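Ticket 923 – Bedside lamp timer loses its schedule overnight
Opened by: Hongmei Luo, Skallarlow guest house
Product: Dranulix plug-in timer
Status: Solved

January 9, 2025
Timer in room 3 forgets its evening schedule. Set it for 15 minutes, worked perfectly, gone again by morning. Clock shows 00:00.

Reply from Jurotbridge support
Thanks for such a clear report! Does the clock reset when the wall switch is turned off? The backup battery may be flat.

Hongmei
Yes! Just tried it – switch off, clock gone. The timer in room 13 keeps its time, so I swapped them and the fault moved with the timer. Lovely little test, that.

Reply from Jurotbridge support
Brilliant, that rules out the socket. Hold Reset for 3 seconds, then leave it plugged in overnight with the switch on.

Hongmei
Done, and it kept the lot! Really chuffed. Tidied the bedside table while I was at it.
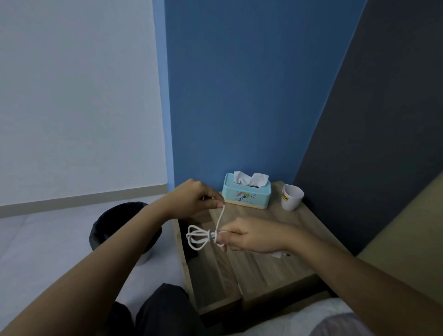
Winding up the thin white cable, bedside table

Please close. I'll be doing the Žukauskas annexe timers next.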